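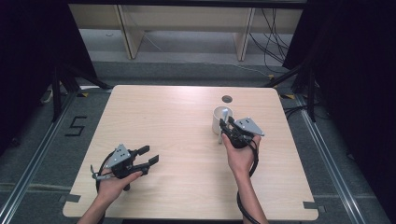 Looking after a pale wood tabletop

Light wood shows marks sooner than dark wood, and tea is the usual culprit. A few habits will keep a plain table looking decent for years.

Daily wiping
Use a soft cloth wrung out well in warm water with a drop of washing-up liquid. Wipe along the grain, then go over it again with a dry cloth. Don't spray cleaner straight on to the wood.

Cups and mugs
Lift a cup when you move it. Sliding drags grit under the base and leaves fine scratches. Check the bottom of white cups as well, as many have an unglazed ring that is rough enough to mark the surface. Stirrers and spoons should stay in the cup or go on a saucer.

Ring marks
White rings are normally moisture in the finish. Leave the table alone overnight first. If the ring is still there, rub it gently with a little furniture wax on a soft cloth. Dark rings have gone into the wood and need sanding: start at 90 grit only if the mark is deep, and finish with 200. Never sand a veneered top.

Cable holes
If your table has a round hole cut through it, crumbs and spills will collect on the rim. Clean it with a dry toothbrush. Bare wood inside the hole should get two thin coats of varnish, 4 hours apart.

Tape
Warm old tape with a hairdryer on low and peel it back slowly. Cooking oil lifts the sticky residue. Wash the oil off afterwards.

Tables on carpet
Put a flat pad under each leg and move the table a little every February so the pile can recover.

Aivar Avotiņš
Updated 11/09/2022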